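Toy Library Assistant (part-time), Arkdale

Employer: Plasus Toy Library
Location: Voicu House, Arkdale
Hours: part-time, term time plus two weeks in July
Salary: £1,220 a month
Contract: permanent, after a probation period of 2 months
Reports to: Lenuța Olteanu, Library Manager

About us

Plasus Toy Library lends toys to families with children under five, and to childminders and playgroups in Arkdale and the villages nearby. Members pay a small yearly fee and borrow what they like for up to three weeks. We have 84 member families at present and lend to most of the playgroups in the area.

We work from two rooms on the ground floor of Voicu House. The front room is where families come to choose and return toys. The back room is where everything is sorted, cleaned, checked and put away. Most of this job is done in the back room, with two sessions a week at the front desk.

The baby and toddler toys are the part of the stock that moves fastest. They are kept together in open plastic bins, and the bins are mixed: fabric toys, rubber teethers, balls, play food and small figures all go in together. Playgroups usually borrow a whole bin at a time. Families tend to take single items.

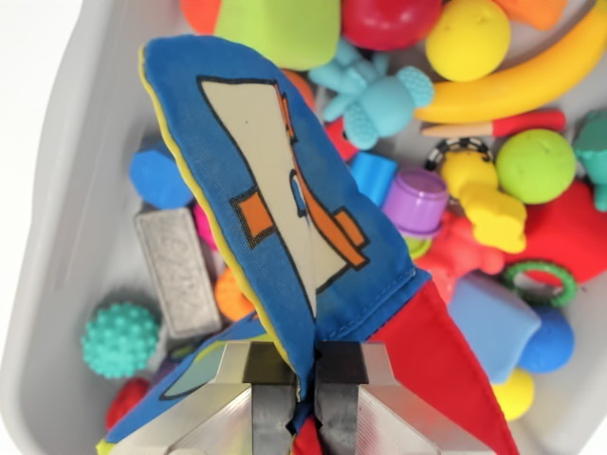 Baby and toddler stock in one of the bins, with soft toys, balls and a toy banana.

The job

You will look after the baby and toddler stock from the moment it comes back to us until it goes out again. On a normal working day you will:

Empty returned bins and bags on to the sorting table and check the contents against the loan sheet.

Separate fabric toys from rubber and hard plastic ones. Fabric goes to the laundry shelf. Rubber and plastic is washed by hand in the sink and left on the racks overnight.

Check every item before it is put back. On fabric toys this means seams, piping, hems and anything sewn or printed on. On teethers it means looking for splits and bite marks, especially on the raised or bumpy parts. Anything doubtful is put in the repairs tray and does not go out.

Do simple hand sewing on toys that can be mended. We will show you how we like it done – small stitches, double thread, no loose ends.

Make up bins for playgroup orders, keeping a fair mix of soft and firm toys in each.

Update the stock list on our lending system, Ziston. Training is given and you do not need to have used it before.

Serve at the front desk, take payments and help parents and carers find something suitable.

A word about fabric cubes, as they take up more of the job than most applicants expect. They are popular with members and they are slow to check. Each side can be a different colour with its own picture, and there are edges and corners all over where stitching can work loose. One of ours has a painting easel on a padded blue side, with red and lime green on the sides next to it.

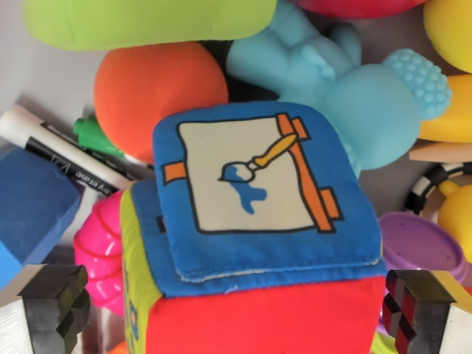 Cubes should be felt all over as well as looked at. Press each side, run a thumb along every seam and pull gently at the corners. If the filling has gone lumpy, put the cube in the repairs tray with a note of which side is affected. Please do not tumble dry them.

The rest of the stock is more straightforward. Jigsaws, ride-on toys and dressing-up clothes are looked after by Emilian Costache, who will also cover for you when you are on leave. You will be asked to do the same for him.

Who we are looking for

We do not ask for formal qualifications. You should be able to show us that you:

can work carefully through a repetitive task and keep the same standard at the end of the shift
can read and fill in simple records, on paper and on screen
are comfortable talking to parents, carers and playgroup staff
can lift and carry a full bin between the two rooms, with a trolley for longer distances
can thread a needle and sew on a button, or are willing to learn

Experience in a nursery, laundry, charity shop or library would be useful. So would a second language, as several of our families speak little English at home.

The post involves contact with young children and their families, so an enhanced DBS check is required. We pay for this.

Hours and conditions

The working day is 9.15 am to 2.30 pm, with a paid half-hour break. Front desk sessions are in the morning. The two weeks in July are for the yearly stock check, when the library is closed to members and everyone works in the back room.

Aprons and gloves are provided. The washing products we use are unscented, but please tell us if you have a skin condition so we can talk about what would suit you. There is step-free access from the car park and an accessible toilet on the same floor. Parking is free. The bus stop is 50 metres from the main entrance.

How to apply

Please write to Lenuța Olteanu at Voicu House with a short letter, no more than two sides, saying why you would like the job and what you have done that would help you in it. Paid work, unpaid work and bringing up children all count. Include the names of two people we can ask for a reference. Application packs can be collected from the front desk during opening hours, and large-print copies are available.

Shortlisted applicants will be invited to spend a morning with us. This includes an interview and a short practical task in the back room, sorting and checking a returned bin. You will be given written instructions and as much time as you need. Travel costs within the county are refunded – please keep your tickets.

If you would like to see the library before applying, ask for Emilian at the front desk any morning after 10 am.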